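Sorting tray

A sorting tray is a shallow open container used to hold small objects while they are grouped, counted or put away. Trays of this kind are found in shops, classrooms, post rooms and homes. Most are rectangular and made of moulded plastic, though tin, card and wood are also used.

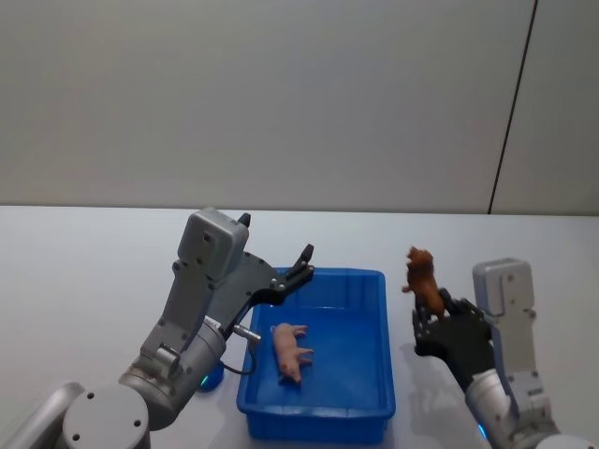

Form and materials

The walls of a plastic tray usually slope outwards from the floor. This slope, known as draft, lets the part come away from the mould and allows empty trays to be nested. A raised or rolled rim stiffens the upper edge and gives the fingers something to grip. Nesting trays jam if the slope is too slight, and small ribs are often added on the outer wall to keep a gap between them.

Colour is used mainly for coding. A plain, strong colour also makes pale items easier to pick out against the floor.

History

Early trays were cut from sheet tin and folded at the corners. The Vilter pattern, with soldered corners and a wire rim, was sold to seed merchants in 7 sizes. Moulded versions followed, of which the Isow tray was the most widely copied. Its inventor, Benedek Simon, fixed the wall slope at five degrees – a figure kept in most later designs.

Use in teaching

In nursery schools, trays are used with beads, buttons and toy animals. Children place items by colour, size or kind. Ákos Szűcs described a method using three trays, the third being kept for items the child could not place. The Subramaniam scheme dropped the third tray and allowed items to be left on the table.

Sizes

There is no common standard. The Suker range is based on a length of 317 mm, with half and quarter sizes.

See also

Parts bin
Seed tray
Type case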